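Clurach Student Robotics Club
Progress report to the Undia Fund
16 February 2020
Prepared by Tahira Bugti, club lead teacher

Period covered: start of the school year to date
Project: kitchen helper arm, simulation stage

Where we stand

The club is on schedule for the simulation stage and behind schedule on the written materials. The students have a working simulated kitchen, a single arm mounted beside the counter, and a control program that can be sent a target object by name. The grant pays for the workstation, the student laptops and the entry fee for the Drarkis competition in July. All three have been purchased or reserved.

We began the year with the plan described in our application, which was to have students write code for an arm in simulation before any hardware was bought. We have kept to that plan. The hardware decision is still set for after the competition.

Work completed

Students built the kitchen from free models and a few they made themselves. The counter has a marble pattern and the floor is wood. The first version of the room took most of the fall because the students kept changing the counter height, and every change broke the saved arm positions. We froze the layout before winter break and have not touched it.

The task for this term is picking up one named object from a counter that has other things on it. The current object set includes a green glass bottle, a pink soap dispenser with a pump, a two-color sponge and a puzzle cube. The students picked objects with different shapes on purpose. The bottle was chosen for its neck, and the sponge because it is low and flat and the fingers have to come down close to the stone.

The team has logged 1045 trial runs so far. Of these, 164 were thrown out because the log file was missing the object's start position. That was a mistake in our recording script. It has been fixed, and the script now refuses to start a run if that field is blank.

Results by object are uneven. The bottle is the most reliable when the gripper takes it by the neck. Grips lower down on the body tend to slip. The cube does well when it is square to the arm and poorly when it is turned. The sponge is the weakest of the set, and the students are still arguing over whether the trouble is the approach angle or the friction value in the model. I have asked them to change one of these at a time and write down what happens.

Attendance and roles

Attendance has been steady through the winter. Students work in pairs, with one pair on the room model, one on arm motion and one on logging and charts. The pairs trade jobs every 6 weeks. The first trade went badly since very little had been written down. The second went better after we began keeping a shared notebook. It is now a rule that the outgoing pair leaves a page of notes and sits with the new pair for one meeting.

Problems

The workstation arrived late, so the early runs were done on laptops and were slow. Some of those runs used an older gripper model and should not be compared with the newer ones. We have marked them in the log.

The student handbook is the item that is behind. We promised a draft by this report and have only the sections on setup and on the room model. The section on arm motion is waiting on one more rewrite of the control program. I expect to send the full draft with the next report.

We also lost several meetings to a locked computer lab. The school has since given us a key.

Spending

Spending is within budget. We have over $1000 left in the supplies line, which was meant for printed handbooks and spare parts. I would like permission to move part of it to travel, as the bus quote from Rajput Coaches came in higher than the number in our application. Please let me know if this needs a separate form.

Next steps

The team will finish the sponge trials and then move on to placing objects as well as lifting them. Placing is required for the Drarkis entry. The bottle will be first, set down upright at a marked spot on the counter. After that the students want to try two objects in a row without resetting the arm.

The next report will include the handbook draft, a chart of results for each object and the competition entry form. The bus deposit is due before then, so an early answer on the travel request would help us.
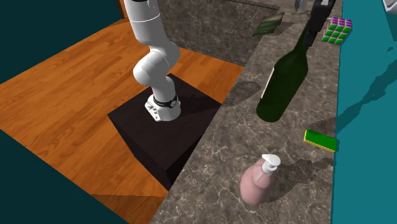
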